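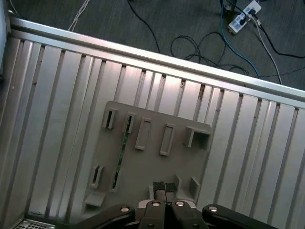

Re: [Stellness-list] Who plays in goal after the winter break?

12 comments · 3 shares

Hello all,

I read Malou's message twice before I answered, and I agree with more of it than she perhaps expects. I quote the part I mean:

> Kirkegaard has been our best player since November and everybody
> knows that Jendmont wants him. If we sell now we get good money
> and have no goalkeeper. If we wait until summer he leaves for
> nothing. I would sell, and give the place to Beren. He is 20 and
> he will make mistakes, but so did Kirkegaard at that age.
> Malou Hafþórsson

The question of the contract is clear to me. A club of our size cannot let a player like this go for free. We did it with two defenders and the hole was still there one year later.

Where I do not agree is Beren. I have watched him in the reserve team the whole autumn, usually from behind the goal, and he is very quick on his line. But on corners he stays at home. Against the tall teams he had trouble every time, and in the first team it is mostly tall teams. Also he kicks the ball only with the right foot, and opponents learn such a thing in one afternoon.

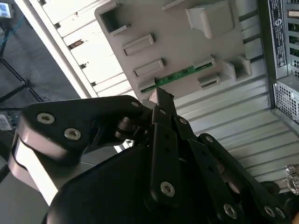 What I would like is an older goalkeeper on loan until the season ends, and Beren on the bench with a promise of the cup matches. He can play the last 20 minutes also in the league when we lead by 2 goals, if that ever happens again. A young goalkeeper who loses his confidence in February is difficult to repair.

About the price: somebody wrote here that we should accept the first offer. Please no. Jendmont has let in 27 goals and their own man is injured, so they need him more than we need the money. I would ask for a share of the next sale too.

Can anybody tell me if the bus to the away match still goes from the north car park? Last time I stood at the wrong side for half an hour. I have a spare seat in my car, but I must leave again after 60 minutes, so it is maybe not so attractive.

Regards,
Gunhild Ingvarsson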